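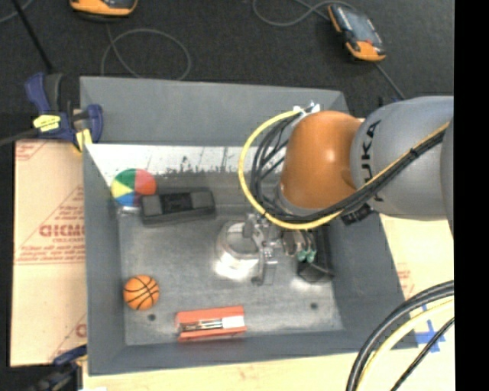 Last updated: Apr 7, 2024

Clurnton Allotments list
Subject: Re: Re: water butts, hosepipe, and the Orum timer thing

Zdzisław, all,

Sorry for slow reply, been up to my eyes. Answering in bits.

Yes the shared tap is back on. Turned it on last night, both ends, no drips at the lower standpipe that I could find. The upper one still needs a new washer so please don't crank it. Finger tight and walk away.

On 5 April-ish planting. Personally I'm holding off on beans and squash. Peas are in, onions are in, potatoes half in. The bottom plots always get the late frost and I lost a whole row of beans two years running by being impatient. Top plots do what you like, you lucky people.

> Zdzisław Adamczyk wrote:
>
> Hello everyone. Three questions from plot 158.
>
> First, is the water on? I carried cans from home over the weekend
> and my back is not pleased with me.
>
> Second, I bought one of the Orum timers for my drip hose and the
> instructions are very small. It runs in the morning but will not
> run in the evening. Has anybody got theirs to do two times a day?
> I have tried holding the button down and also swearing.
>
> Third, the compost delivery. I remember we paid in January but I
> can't find what was decided about where it gets dumped. Last year
> it went in front of my gate and I climbed over it for a week. I
> would like not to do this again. I am happy to help barrow it to
> other plots if it goes somewhere sensible.
>
> Also whoever left rhubarb on my bench, thank you, it was very
> good. I made it with ginger.
>
> Zdzisław

OK so, the timer. Mine did the same. You have to set the second start time AND give it its own run length, otherwise it sits at zero minutes and just clicks. Go to the second program, set the time, press again, set minutes, press again until the display stops blinking. If it's still blinking when you leave it forgets everything. Took me most of a summer. Also take the batteries out in winter, mine leaked and I had to scrape the contacts with a nail file.

For what its worth I run mine early morning only now. Long soak, every other day, more if it gets hot. Tomatoes seem happier and I get less mildew on the zucchini. But your soil is sandier than mine so maybe you do need both.

Compost. Walczak are bringing it, same as before. Total came to $792 including the drop fee. It is NOT going in front of plot 158. I told the driver's office to use the flat patch by the Ungate side, past the shed, where the old bonfire heap was. Could whoever has the pallets stacked there please move them? Don't mind where. If they're still there when the truck comes he'll dump it wherever he can reach and then we are all climbing over it.

Barrows: we have two good ones and the one with the bad wheel. Bring your own if you can. Shovels too. Fair shares, fill up what you paid for and leave the rest. If there's a pile left after a couple weeks then it's a free for all.

Gate code is changed, it's now 2533. Please dont post it on the noticeboard, somebody wrote the last one on there in marker. Spin the dials after you lock it, I keep finding it sitting on the right numbers.

Other stuff while I'm here:

- Slugs already. Found a load under the black plastic. Beer traps worked OK for me last year, wool pellets did nothing.
- Seed swap box is in the shed, top shelf. Plenty of kale, plenty of beets, no lids on half the jars. Label your packets with the year please. I sowed a mystery lettuce and got radishes.
- Shared mower is out of gas. I'll fill it when I remember. If you get there first, the can is behind the door.
- Net your currants soon, the pigeons sit on the Ungate fence and wait.

Zdzisław, the rhubarb was me. Theres plenty more, the crown by my gate has gone mad, pull what you want but leave the thin ones. Ginger is a good idea, I always just do custard.

Got to run, will check mail tonight.

Plot by the lower standpipe

Recent threads
Gate left open again
Anyone want raspberry canes?
January plot fees and compost money
Shed roof, felt or metal
Lost: green watering can rose
Potato varieties for heavy soil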